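4.2 腕部视角到底帮了多少忙

先说说数据是怎么攒起来的。2024年8月我们在Piltadus的展厅里铺开场地,录了773条遥操作轨迹,任务是让灵巧手从货架上取汽车零件。我一开始挺乐观的,觉得头部相机视野那么大,单靠它就够用了吧?结果第一版策略(内部叫Gu)一碰到带镂空的黑色塑料件就犯迷糊,手指老是停在零件上方,迟迟不肯合拢。

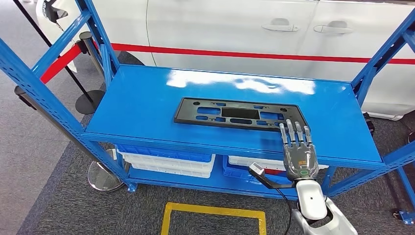
图4 头部与腕部相机的观测样本

我和Wenjie Cui把失败的片段翻来覆去看了好几遍,怀疑问题出在遮挡上:手一伸过去,手背正好把接触点挡住,策略只好瞎猜。货架的蓝漆又特别亮,顶灯一照就是一片白,深度估计在那附近基本没法信。于是我们给Gu接上了腕部相机的两路输入,每路单独编码,再用交叉注意力和头部特征融合,训练步数从400步一轮改成800步一轮,别的都没动。
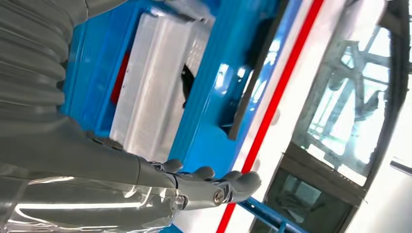 腕部画面有个挺烦人的地方,它会跟着手一起转,世界坐标里的竖线到了画面里可能是斜的,甚至是横的。我们试过先用关节角把画面转正再送进网络,收益小得可怜,还多出一截延迟,后来干脆删掉了,让编码器自己去学。真正管用的是随机丢弃:训练时随机屏蔽某一路相机,逼着策略别只盯着一个视角看!Fasgate基线没有这一步,换个光照就掉得厉害。

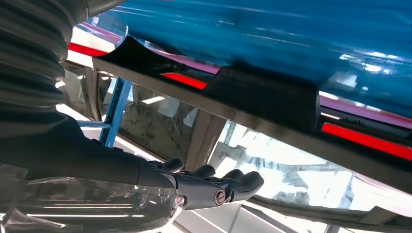 反光和透明表面仍然是我最头疼的部分。玻璃里混着倒影和背后的东西,特征匹配经常对到倒影上去,手明明快碰到了,网络还以为远着呢。我们用Pemesano渲染器补了3000张带高光的合成图做预训练,误判少了一些,可离让人放心还差得远。触觉信号的融合放到4.3节再讲,那边的消融做得更细。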